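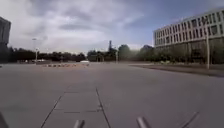
Monday service on the outdoor unit, 2022-11-07. Posting the whole routine in one thread. A few people asked after the July one and I only answered half of them.

The unit is Jeltby, our four-wheel patrol platform. It drives the plaza at Urnby on a taught route, stops at set points, and goes back to its dock. I look after the drive side and the sensors. Catrin Harries does the software.

Hour meter said 176 since the last full service. I do a short check every week and the full one when the meter gets near 200, so this one came a bit early. Rain is forecast and I wanted the covers off while I could work outside.

First thing is always power. Key off, main isolator out, then wait for the lights on the charge board to go dark. I hang the isolator key on my own lanyard until the covers are back on.

Wheels next. Lift one side on the stand, spin by hand, listen. Front left had a slight tick. It was a small stone wedged in the tread, not the bearing. Picked it out with a scriber and it ran quiet.

Wheel bolts are set to 30 Nm. Go across the wheel, not around it. One of the rear right bolts moved a little before the wrench clicked, so I put paint marks on all of them. If a mark has shifted next week I'll pull that hub.

Slab joints are hard on the wheels. They're small bumps, but the route crosses a lot of them, and the unit goes over the same ones in the same spots every lap. Catrin shifted the line sideways by a hand's width in July and the rear hubs have been better for it.

Front end: wiped down the two posts on the nose and checked they were tight. They show along the bottom edge of the front camera view, which is handy. If either one moves against the edge of the picture, either the post or the camera has come loose, and I can see that from my desk.

Camera bracket has two screws and a locating pin. Both screws were tight. The cover glass had a film on it you could only see from the side. Lens cloth and a drop of water, nothing else. Somebody used glass cleaner on it last year and left a haze that took me a whole afternoon to get off.

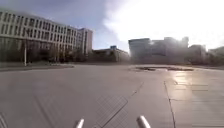

Low sun is the main nuisance this time of year. On the leg that faces it the paving throws the light straight back and part of the view goes white. Ernő Nyitrai asked whether a hood would fix it. A hood helps with light from above. It does very little for glare coming up off the ground.

What we do is run a separate exposure setting for that leg. It's a line in the Gál config, tied to the route point, with the metering area moved to the side away from the sun. You lose some of the sky and keep the paving. The paving is what I care about.

If you try this, change one thing per lap. I changed the metering area and the gain together the first time and couldn't tell which one had made it worse.

Battery: pack out, terminals looked at, vents brushed. The Justthorpe pack is rated for 1000 cycles and we're nowhere near that. Capacity check came back nearly the same as July. The connector boot was split, so I swapped it. Keep a spare boot in the box, they get stiff in the cold.

Emergency stops: press each one with the wheels off the ground and the drive turning. I also press the remote one from the far end of the route, not just from beside the dock. Trevor Tapley held the tablet and called out the state while I walked. All good.

Then a test lap at walking pace with me next to it, hand near the stop. Then a second lap at normal speed. I watch how it settles at each stop point. Today it hunted left and right a little at the third one, so I redid the wheel encoder zero and it stopped clean on the next pass.

Time for the lot, not counting the laps: two hours and 30 minutes. The covers are the slow part. Too many screws, and they come in two lengths that look alike. I keep them in separate cups now.

Still open: rear right hub, and the dock contacts, which have some pitting. Lleucu Bellis has new contacts on order. I'll clean the old ones with a fiber pen until those show up.

Someone asked about grease for the steering pins. Plain lithium, small amount, wipe off the extra. Next full service I'll post the hub strip-down if it needs doing.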